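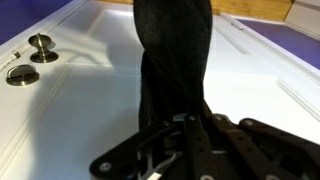 Draught strips and interior doors: notes for the cold months

Thursday, November 9, 2023

Several readers in the Ekwueme building have asked how to treat a panelled door that lets in cold air at the foot. A fabric draught strip is the cheapest remedy, and it can be made from an old scarf or any length of soft, heavy cloth.

Measure the door at the bottom edge, not at the rail. Add 15 cm to the width for turning in at the ends. Fold the cloth lengthways, then twist it along its whole length until the folds lie over one another. A twisted strip keeps its shape better than a flat one and sheds less fluff on gloss paint. Stitch both ends before letting go of the tension.

Dark cloth shows dust but hides scuffs. Wash it separately the first time. Dye from black fabric can mark white gloss, particularly in the grooves of the mouldings, where it is slow to come out. Wipe the panels with a damp cloth and a little washing-up liquid. Avoid cream cleaners, which dull the sheen.

Knobs and thumb-turns with a satin or brushed finish need only a dry duster. Metal polish will leave bright patches. If a thumb-turn is stiff, check that the door is sitting square in its frame before oiling anything.

Self-adhesive brush strips remain in stock at the Girkano counter, part number 301. They are cut to length while you wait. Orders placed under the old number, 1732, will be honoured until the end of March.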